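Grestia Extends Mundeck Range With Low-Profile Compost Tray Liner

BROLLON — Grestia has added a reusable tray liner to its Mundeck line of seed-starting products. The liner, sold as the Mundeck 733, goes on sale in February through garden centers and the company's own mail-order catalog.

The Mundeck 733 is a flat, perforated sheet cut to fit standard growing trays. It sits between the tray floor and the growing medium and holds the medium clear of standing water. Growers who water from below can leave the liner in place for a full season. It is lifted out, rinsed and dried before the next sowing.

Earlier Mundeck liners were 2 mm thick and came in one size only. The new sheet keeps that thickness but has a wider hole spacing at the edges, where fine roots tend to gather and block drainage. Two sizes are offered, both of which can be trimmed with household scissors. Trimming does not affect the guarantee.

Grestia tested the liner over one spring at its growing site in Brollon. A total of 2699 trays were sown with lettuce, leek and tomato. Of these, 800 were fitted with the Mundeck 733 and the rest were divided between the previous liner and bare trays. Staff recorded the date of first emergence, the depth of water left in the tray after each watering, and the condition of the roots at planting out. A summary of the method and results is available to growers and retailers on request.

"Most of the questions we get in spring are about water sitting in the bottom of the tray," said Deok-su Nam, product manager for propagation at Grestia. "The old liner drained well in the middle and slowly along the sides. We changed the hole layout and left the rest alone."

The liner is supplied flat in packs of 10. Existing Mundeck clear covers and capillary mats fit over and under it without change. Retailers who hold stock of the earlier liner may continue to sell it, and replacement packs will be supplied until current stock runs out.

Golestani, which distributes Grestia products to independent garden centers, will take orders for the new liner from the start of the month. Shelf cards and a printed sowing guide are included with each first order. The guide covers sowing depth, watering from below and cleaning between crops.

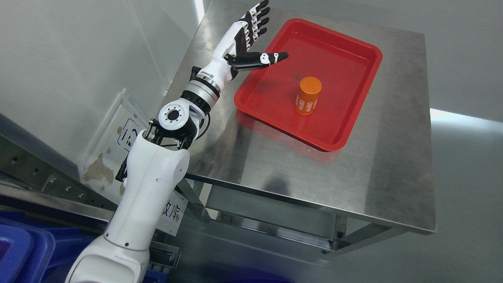 TRADE AND STOCK INFORMATION

Product: Mundeck 733 tray liner
Available: February
Pack: 10 sheets, one size per pack
Care: rinse in cold water, dry flat, store away from direct sun

Samples can be requested by retail buyers through Golestani. Growers should contact the Grestia propagation desk in Brollon — please state tray size and crop when writing.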